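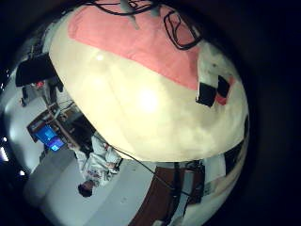
ウェールズ語を習いはじめて一年とちょっとになりました。

と書くと、たいていの人に「なんで?」と聞かれます。会社でも聞かれたし、美容院でも聞かれたし、実家の母には電話口で二回聞かれました(二回目は一回目を忘れていたらしい)。で、そのたびにちゃんとした答えが出てこなくて、いつもごにょごにょ言って終わるので、一度ここにまとめて書いておこうと思います。長いです。お茶でも用意してください。

きっかけは地図です。

旅行ガイドの棚の前で時間をつぶしていて、なんとなくイギリスの地図をめくっていたら、左のほうに急に読めない地名がかたまって出てくるところがあったんですよ。Llan で始まる町がいくつもいくつも。Lが二つ。しかも次のページにもまだある。Pwllheli なんて、最初の四文字に母音がない! と立ち読みしながら衝撃を受けまして。

これ、あとで知ったんですが、ウェールズ語では w も母音なんです。だから Pwll はちゃんと読める。「プル」と「プース」の間みたいな、最後の ll のところで舌の横から息をすーっと逃がす音で終わる。知ってしまえばなんてことないのに、知らないと暗号。この「知ってしまえば」の感じが、たまらなく気持ちよかったんだと思います。

そこからしばらくは動画と本で独学していました。発音表を印刷して冷蔵庫に貼って、dd は英語の the の音、f は v の音、ff が f の音、と毎朝唱える。夫は最初おもしろがっていたけど、そのうち冷蔵庫を開けるたびに「ズ」とだけ言うようになりました。それは dd ではない。

さて、独学の壁は思ったより早く来ました。語頭が変わるんです。

初めての人のために説明すると(いないか)、ウェールズ語の単語は、前に何が来るかで頭の子音が変わります。犬は ci、キーと読みます。これが「私の犬」になると fy nghi。「あなたの犬」は dy gi。「彼の犬」は ei gi で、「彼女の犬」は ei chi。キーはどこへ行った。犬、四変化。辞書で nghi を引いても載っていないので、最初のころは知らない単語だと思って延々とさがしていました。ウェールズ自体も Cymru なのに、「ウェールズで」は yng Nghymru になるし「ウェールズへ」は i Gymru になる。国の名前まで変わるなんて聞いてない。

日本語にだって「ほん」が「いっぽん」「にほん」「さんぼん」になる例のあれがあるので、人のことは言えないんですけどね。むしろ日本語話者はここで先生に威張っていいと思います。私は威張りました。

その先生というのが、ヘレズ・ダヴィスさん(Heledd Dafis、dd なので「ズ」です。ほら、冷蔵庫の!)。語学の個人レッスンの掲示板で見つけて、オンラインで教えてもらっています。教えはじめて長い人なのに日本人の生徒は私が初めてだったそうで、初回はほとんど私が質問攻めにあって終わりました。日本語に「はい」はいくつある? と聞かれて、ひとつだと答えたら、画面の向こうで深く同情するような、うらやましいような顔をされた。

意味がわかったのは翌週です。ウェールズ語には、なんでも通じる「はい」がないのでした。「あなたは〜ですか」なら「ydw(私はそうです)」、「〜がありますか」なら「oes(あります)」、過去のことを聞かれたら「do」。質問の動詞に合わせて答える。だから相手の質問をちゃんと聞いていないと、うなずくことすらできないんです。ふだんの私がどれだけ人の話を聞かずに「はいはい」と言っているか、身にしみました。夫の話とか。

レッスンは一回30分とか60分が普通だと思うんですが、うちは変則で、14分。ヘレズ先生の側の都合で最初にそういう枠になって、やってみたらちょうどよかったのでそのまま続いています。14分って絶妙ですよ。雑談で3分使うともう後がない。こちらの時間で夜9時から、先生はお昼。私がパジャマの上にカーディガンを着て出ると、向こうは窓が明るくて、それだけでちょっと旅行した気分になります。

天気の話はいちばん得意になりました。Mae hi'n bwrw glaw. 雨が降っています。これは本当によく使う。先生のところは降っていることが多いので、ほぼ毎回の出だしです。土砂降りのときには「おばあさんと杖が降ってくる」という言い方があって、bwrw hen wragedd a ffyn。杖までならまだわかるけど、おばあさんも。梅雨どきに一人でこれをつぶやきながら駅から走って帰ったのは、いい思い出です。

数字もおもしろくて、いまの言い方なら十進法で素直に数えられるんですが、昔ながらの言い方だと14は「十の上の四」、15は pymtheg という専用の言葉があって、16は「十五の上の一」になる。18は「二つの九」。え、そこだけ掛け算? 時計や年齢ではいまも古いほうが使われるそうで、先生は私に両方覚えさせようとします。レッスンの長さのおかげで14だけはすらすら言える。pedwar ar ddeg。ここは拍手してほしいところです。

単語はノートで覚えています。アプリもいくつか試して、いまも Wotau という単語カードのアプリは通勤で開いているんですが、どうも手で書かないと頭に残らない体質みたいで。

ノートは駅向こうの文具店グレラリ(Grelari)で買っている横長のやつです。これが薄くて、開いたときにぺたんと平らになって、紙がほんの少し黄みがかっている。左に日本語、右にウェールズ語、そのさらに右に「変わったときの顔」を書くための欄を自分で線を引いて足しています。犬のところは欄が足りなくて、下の猫の行まではみ出しました。猫は cath で、これもまた nghath になったり gath になったり chath になったりするので、あのページだけ動物園の脱走みたいになってる。

目標は2000語。根拠はありません。ヘレズ先生に「何語覚えたら話せるようになりますか」と聞いたら、「100語で話せるし、2000語でも黙っている人は黙っている」と返ってきて、じゃあ2000語覚えて黙らない人になろう、と決めただけです。いまノートは6冊目に入りました。ただ、同じ単語を三回ぐらい別のページに書いていることが判明して(llwy、スプーン。なぜか毎回忘れて毎回新鮮に書く)、冊数のわりに語数は伸びていないです。

好きな単語の話もさせてください。

smwddio は「スムージオ」みたいに読めそうですが、dd なので「スムーズィオ」という感じで、アイロンをかけること。音がもうアイロン。シャツの背中をすべっていく感じがする。私はアイロンがけが嫌いなんですが、この単語を覚えてから、口の中で言いながらやるとほんの少しましになりました。ほんの少しだけです。襟はやっぱりいや。

paned は一杯のお茶。Wyt ti eisiau paned?(お茶いる?)は、先生いわく最初に覚えるべき文だそうで、うちでも夫に言い続けた結果、夫はこの一文だけ完璧に聞き取ります。返事の eisiau のほうは覚える気がないらしく、親指で答えてきます。

それから glas。青、と習うんですけど、草のことを glaswellt と言うんですよ。青い草。これを聞いたとき思わず「青葉!」と日本語で叫んでしまって。緑には gwyrdd というちゃんとした言葉があるのに、草は青のほうで呼ぶ。信号を「青」と言い、りんごを「青りんご」と言う国から来た私としては、遠い親戚に会ったような気持ちでした。その日の14分は全部この話で終わって、予定していた過去形は翌週に回されました。過去形、いまだに苦手です。あの日のせいにしています。

あ、hiraeth のことは書かないの? と思った方がいるかもしれません。「訳せない言葉」の本にかならず出てくる、もう帰れない場所を恋しく思うような、というあれ。きれいな言葉なんですが、先生は「うちの母は冷蔵庫を買い替えたときにも言っていた」と言っていて、以来私の中ではもう少し気楽な言葉になりました。私も先日、よく通っていた喫茶フリレロ(Flilero)のたまごサンドが四角から三角に変わったとき、これは hiraeth では? と思いました。味は同じ。でも四角がよかった。

うまくいかない話も書いておきます。

春ごろ、4月だったと思うんですが、全然やる気がなくなった時期がありました。仕事がばたばたしていて、ノートを開いても字がただの模様に見えて、レッスンでも「わかりません」の dw i ddim yn gwybod しか言わない夜が続いて。そればっかり言っていたので、そこだけ発音がすごく良くなったんですけど。

一度お休みしたいですとメールしたら、先生から「では次の回は英語でもウェールズ語でもなく、あなたが日本語を教えてください」と来ました。それで14分、私がひらがなを教えたんです。「あ」を書くのに先生がものすごく苦労していて、丸めるところがどうしても逆に回る。何度やっても逆。私は画面のこちらで笑いすぎて、途中から二人とも練習にならなかった。次の週からは普通に戻りました。

その日の晩ごはんは、もう作る気がなくて近所のカレー屋カーン(Khan)の持ち帰りにしたのも覚えています。豆のカレーと、いつも頼みすぎるナン。夫と半分ずつにして、食べながら「ナンはウェールズ語でなんて言うの」「ナンでしょ」「変化は?」「n は変わらない」「いいやつじゃん」という会話をしました。n で始まる単語は変わらないんです。neidr(へび)も nos(夜)も、いつでも同じ顔で待っていてくれる。ありがたい。語学を始めてから、子音に対する好き嫌いができました。c と p と t は三通りに化けるので信用していません。

それで最初の「なんで?」に戻るんですが、書いてみてもやっぱり、ちゃんとした答えはないですね。仕事には使いません。親戚がいるわけでもないし、いつか行きたいとは思うけれど予定もない。ただ、夜に14分だけ、まったく別の口の動かし方をしていると、昼間にあったいやなことがどこかへずれていく感じはあって、いまの私にはそれで足りているのかも。

そういえば独学のときに買った発音表の本、2000円もしたのに、いちばん役に立ったのは巻末の地図でした。いまは Llan の町がだいたい声に出して読めます。「教会」とか、教会のまわりの土地のことなんだそうで、あれだけたくさんあるのも納得。お風呂で一つずつ読み上げていると、換気扇を通して隣に聞こえていないか心配になるので、ll のところだけ小声にしています。

もし始めてみようかなという奇特な方がいたら、文法書より先にアルファベットの読み方だけやってみてください。字と音の関係がわりと素直で、英語よりずっと読みやすいです。意味がわからなくても読める、という段階がすぐ来て、そこがいちばん調子に乗れます。そのあと犬が変わります。がんばって。

次の課題は、電話で道をたずねるという設定の会話で、先生が駅員さんの役をやるそうです。左が chwith、右が de。南も de。右と南が同じ言葉なの、道をたずねるときにどうするんだろう。来週聞いてきます。

前の記事 次の記事 ことばの記録 くらし 本棚 プロフィール ページの先頭へ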